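Jito Handling Laboratory - Newsletter
Safety and Maintenance

Loose pivot pin on hand-held gripper: findings and revised checks

On 18 Nov 2018 one of the hand-held grippers in use at the Jito Handling Laboratory lost its grip during a desk handling exercise. A pivot pin on the left linkage arm had worked out of its seat, and the finger on that side swung free under spring load. The operator's thumb was caught between the arm and the gripper body. The injury was minor and was treated on site. The operator has since returned to normal duties.

The unit was withdrawn the same evening and tagged by Malte Kohlhase, who is responsible for tool maintenance. All other hand-held units were inspected before they were released for further work. Two of them showed early movement in the same pin and were also withdrawn.

What was found

The pins are held by a retaining compound applied when the linkage is assembled. On the failed unit the compound had been applied to the upper pins only. Assembly records show that the linkage was rebuilt in February, after a routine change of finger pads, and that the rebuild was signed off without a second check. Henrik Janssen, who led the review, also noted that the unit had logged 91 hours of handling work following the rebuild. The inspection interval then in force did not call for the pins to be examined at any point during that period.

A second finding concerns reporting. Operators on two earlier shifts had noticed that the fingers did not close evenly and had corrected for this by adjusting their hold. Neither shift entered it in the fault log. Uneven closing is a reportable fault, even where the exercise can be completed.

Staff are reminded that a small, light object does not make a small pinch force. The spring load at the linkage is the same whether the fingers hold a packet of candy or a metal part.

Revised checks

The following apply to all hand-held grippers, including those on loan to the Uibo annex. They replace the checks printed on the old yellow card.

1. Before each session, open and close the fingers fully three times with nothing between them. If one finger lags, the unit is not to be used.

2. Press each pivot pin with a fingertip while the fingers are at rest. Any movement is to be reported to Malte Kohlhase, and the unit placed in the red cabinet.

3. During handling, keep both hands on the body and clear of the linkage arms. When two operators share a desk, agree before starting who picks first, and keep the tools apart while either one is closing on an object.
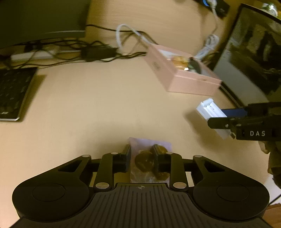 4. After a drop or a hard knock, stop and repeat checks 1 and 2, even if the unit still closes normally.

5. Enter every fault in the log before the end of the shift. Entries may be made in German or English.

Repairs and contact

Replacement pins have been ordered from Flanent. The three withdrawn units will remain out of service until they have been rebuilt and checked by a second person. Rebuilt units carry a new inspection label and will be examined again after 24 hours of use.

Questions about the revised checks should be addressed to Silvia Tóth - in her absence, to Kerstin Dreßler at the equipment desk.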